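The front room at Pullar, and the person who keeps rearranging it

It took me two goes to find the entrance to Pullar, which occupies the ground floor of a building most people in our part of town still think of as the old tile showroom. By the time I got inside I was flustered and a bit damp, and the woman who looks after the displays (she asked me to leave her name off, "because otherwise my mother will print it out and laminate it") had already put the kettle on and cleared a chair for me.

We had agreed to talk about the front room. Anyone who has run a small exhibition space will know the kind of room I mean: partly a reception, partly a place to work, partly somewhere for visitors to stand while they decide whether they're staying. She has been fiddling with it since November, and she is the first to admit that she enjoys the fiddling a little too much.

"I came from Batgate, where we had 800 square metres and a proper workshop out the back," she told me. "I had a whole wall for plinths! Then I came to this, and I had to learn that the desk and the router and the chairs are part of the show as well, whether I like it or not. People see all of it when they walk in."

She has strong views on desks. A work table in a public room should be pale, she reckons, and ought to face the people coming in, so that whoever is sitting at it looks up and says hello.

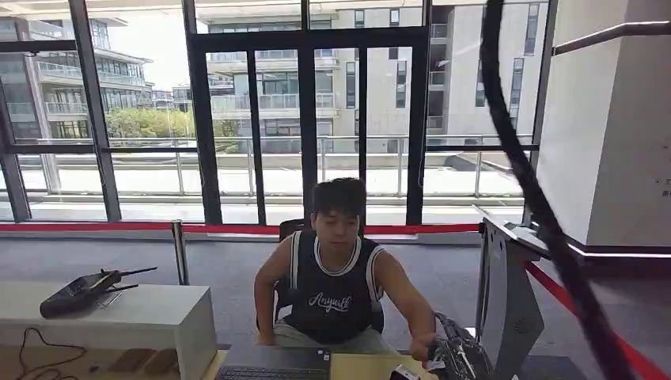 Her other great subject is the low cabinet. At Gotbridge, where she spent two years before Batgate, the front desk had cupboards up to the ceiling, and she remembers visitors peering round them like kids at a school office. Low furniture lets the eye travel, and it gives you a flat top for all the bits and pieces that a place needs to run. She would love to tuck the router away somewhere, and she has tried, but the signal at the far end drops off and then the phone calls start, so up on top it goes.

"Cables are my cross to bear," she said, and laughed for quite a while. "I've bought clips, I've bought sleeves, I've bought those sticky little channels that peel off in the summer. I spent $300 on cable tidying in one year and I could still trip over something on my way to the loo."

From there we wandered, by way of a second cup of tea and some rather good ginger biscuits, to the matter of cards. She is devoted to printed cards, the sort with a few lines of writing and a picture that a person can hold in the hand and turn to the light. Tokarz, the printer she uses, does them in runs of 300, and she orders a white stock every time, having once been talked into cream and regretted it for a whole season.

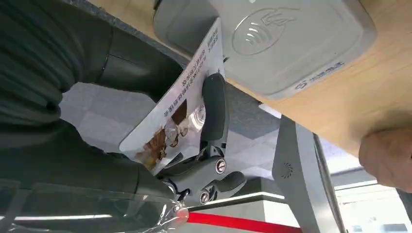

The language on a card matters to her as much as the paper. She likes the writing kept short, with plenty of white left over, and she is fussy about corners. A rounded corner survives being handled, she says, and a sharp one goes furry in a fortnight. She keeps a box of the worn ones at home and gets them out when she is training someone new, so they can feel the difference for themselves. Last time she went through the box it held 742, and she seemed torn between pride and embarrassment at having told me.

I asked her about the barrier belts, the retractable kind you meet at the bank. Surely they were a bit stern for a small place? She took the question in good part. She had thought so too at first, and had gone without them for months, until she noticed that visitors drifted straight up to the desk and stood over whoever was trying to work there. Red was her choice. She wanted the colour of an old cinema, something with a bit of occasion about it, and she likes a chrome post for the same reason.
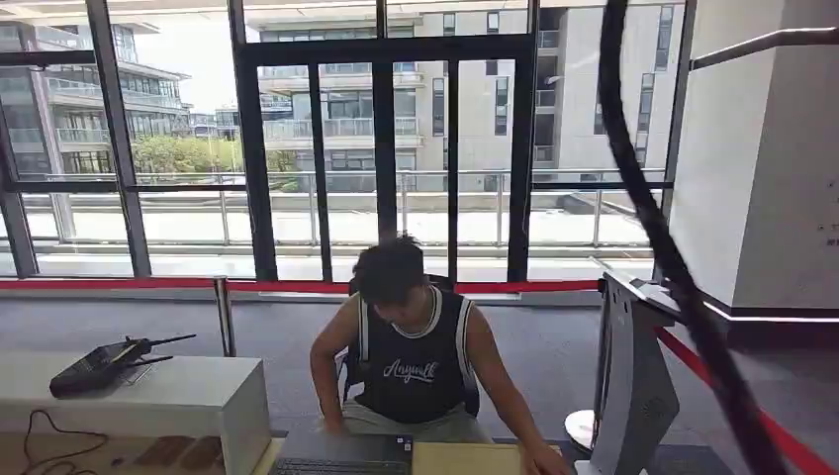
One regular visitor, told I was writing this, asked me to put in a word against the belts, on the grounds that a room that size should trust people to find their own way, and that a nice big rug would do the same job and be kinder to the feet.

I passed this along, a little nervously. She considered it for longer than I expected and said she had nothing against rugs, only that she would be the one vacuuming it. Then she got up and paced out a patch of floor with her mug in her hand, muttering about sizes, and asked me whether I thought a dark green would show the dirt.

Pullar is open from Thursday, and the kettle is usually on by ten.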